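Fri 31 August

So the Killovach Harbormen finally did something in August! If you went to bed after the second period last night (I nearly did, the couch was winning), you missed the best 20 minutes of preseason hockey this town has had in years. Down 3-0 to Hilline, on the road, with half the lineup made up of kids whose names I still have to look up, they came all the way back and took it 5-4 in overtime.

I know, I know. It's preseason. The standings don't care. But I was standing in my kitchen yelling at a laptop at eleven at night, so let me have this one. 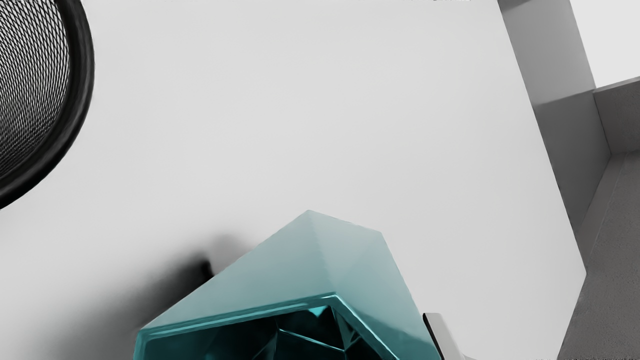 The first goal was pure garbage, and I mean that in the nicest way. A point shot hit a shin pad, hit another shin pad, and sort of wandered over the line while the Hilline goalie looked the other way. The second was a lot prettier: stretch pass up the middle, one move to the backhand, top shelf. By the time the third one went in on the power play, the visitors' corner was making more noise than the rest of the building put together. There were 338 people in the rink, according to the scoresheet, and I'd guess 300 of them had come for Hilline. You wouldn't have known it.

Hilline did go back in front with a nice little tip from the slot, and I figured that was that. Then Killovach pulled the goalie, won the faceoff clean, and banged in the tying goal with 30 seconds left. I've watched the replay more times than I'm going to admit here.

Overtime didn't last long. Hilline got caught on a bad change (a really bad change, three guys at the bench door all at once), and our rookie left winger walked in alone and went five-hole. Game over, gloves everywhere, the whole bench out on the ice like it was a playoff series.

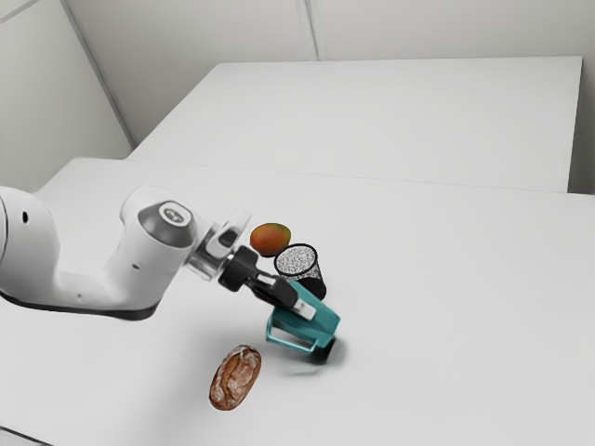 A couple of things I liked besides the score. The penalty kill looked like it had been coached over the summer, with sticks in lanes and short shifts and hardly any of that puck chasing that drove me nuts last winter. The fourth line was a pain to play against all night, too. They won most of their draws and drew two penalties, and the center blocked a slap shot that made me wince from two counties away.

What I didn't like: that first period, pretty much all of it. The gaps were huge and the breakouts were a mess, and the starting goalie gave up one from the goal line that he'll want back. The backup came in to start the second and settled everybody down. He stopped 20 of 21, and I think we have ourselves a real competition for the opener.

The coaches still have cuts to make. My hunch is that the two tryout defensemen stick around at least one more week, mainly on account of how thin we are on the right side. One of them moves the puck really well. The other one hits everything, including the linesman in the second period, which the linesman did not enjoy.

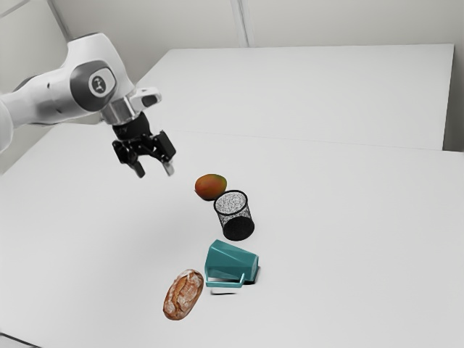 *White robotic arm with a black gripper, over a white tabletop.*

Next up is Skallow, at home, and they're a whole different problem. They're big, they're fast, and they beat us every single time last season. Doors open an hour before the puck drops, and preseason tickets are general admission again, so get there early if you want the good side with the heaters. I'll be in my usual spot behind the penalty box with a coffee and way too many opinions!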